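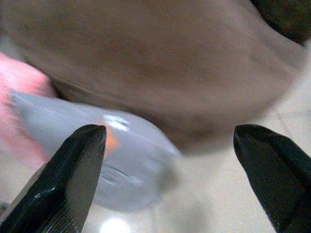
Page last changed: September, 9:40 p.m.

Fourth Down and Short: What Our Team Does When It Only Needs a Couple of Yards
Project report for Sports Studies, by Greer Dalgleish

So my project is on fourth down, and specifically the short ones, where the offense needs 2 yards or less and everybody in the bleachers is yelling "go for it!" no matter where the ball is. I picked it mostly out of frustration. I've been going to Cillwood games since I was little (my cousin played guard), and I have watched us punt on fourth and one from the other team's side of the field so many times that I wanted to find out if I was right to be mad about it.

My question was pretty simple. When Cillwood had fourth and short, what did we do, and how did it work out? My first version also had onside kicks and two-point tries in it, and my teacher very kindly told me that was a book and not a report, so those are gone.

How I got my plays

I used game film from four seasons. The school keeps it all in Tremis, the program the coaches use for cutting up film, and I got a student login that let me watch but not download. Tremis lets you sort by down, which saved me weeks, but it doesn't let you sort by yards to go, so I still had to click through every single fourth down and write down the short ones by hand. For each play I put down the quarter, the score, the yard line, what we called and what happened. I ended up with 40 plays on my sheet.

I left out kneel-downs and anything where a penalty wiped out the play. I also left out the playoff game at Quaye because half the film is missing, and I didn't want to guess from the newspaper write-up. I'm still a little sad about that one. It was a great game!

One thing I changed my mind on was fake punts. At first I counted them as punts, because that's the unit on the field, and then I moved them over to the "went for it" pile, because the whole point is that the coach decided to try for the first down. There are so few of them that it doesn't move anything much, but I wanted to say so in case somebody tries to match my sheet to the film.

What I noticed

We punt on our own side of the field pretty much always, and I expected that. What I didn't expect is how much the score matters. When we were ahead, we punted even past midfield, and when we were behind by more than a touchdown we went for it from places that made me cover my eyes. Being tied looked a lot like being ahead. I think that says the coaches treat a tie as something to protect, although I'd love to ask them and I never got a time that worked.

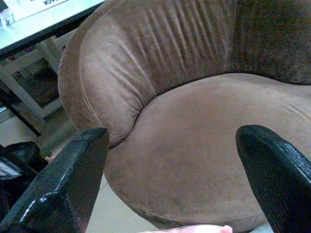
The play calls were the fun part. When we did go for it, we ran the ball up the middle way more than anything else, usually behind the right guard, and usually out of the same tight formation with both backs in. You can spot it from the parking lot. The defense could spot it too, because they crowded the line every time, and it still got the yard more often than it didn't. I had been all ready to write a big paragraph about how predictable we are, and then the sheet wouldn't let me.

The passes were a mixed bag. The quick throw to the tight end was good to us, and the rollout was kind of a disaster. Three of the rollouts ended with our quarterback running out of bounds behind the line, and after the third one we just quit calling it. I went back and checked and it never shows up again in any of the film I had.

Problems with my project

My sample is small, and I know it. It's one school and one coaching staff, and the players change every year, so a good line one season makes every call look smart. I also can't say what would have happened if we had gone for it on the punts, and that's sort of the question I wanted answered in the first place. I tried typing my numbers into Zumeo, a free win chance calculator, but it's built for longer games with longer quarters and it gave me some very strange answers, so I took that section out.

If I did this again I'd add weather. There were a couple of muddy games where the snap alone was an adventure, and I have no column for that. I'd also like to get film from the teams we play, so I could see if they punt as much as we do.

My sheet is in the class folder under my last name. The yellow rows are the plays where I couldn't read the yard marker and had to count back from the play before.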